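Buying at Troltar Quay: Frequently Asked Questions

What is being built on the site?
Troltar Quay is a mixed development of 256 apartments and a serviced hotel, set on the old Farah rail yards. The hotel will be run separately and has its own entrance on Ukine Street.

When does construction start?
Ground works begin in February. Stage one covers the two lower buildings and is expected to take 21 months.

How do I reserve an apartment?
Fill in the form at the sales office and pay the holding deposit. Reservations for stage one close on 7th July.
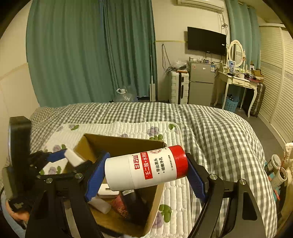 Is the deposit refundable?
Yes, until you sign the contract. After that the usual cooling-off rules apply - ask your solicitor if you're not sure.

Does every apartment come with parking?
No. One-bedroom apartments don't include a space, but you can lease one in the Zimberg Street car park.

Can owners use the hotel pool and gym?
Yes, for a yearly fee. Hotel guests have priority during school holidays.

Who do I contact about colours and finishes?
Halfdan Riis at the sales office. Changes need to be made in writing before the kitchen order is placed.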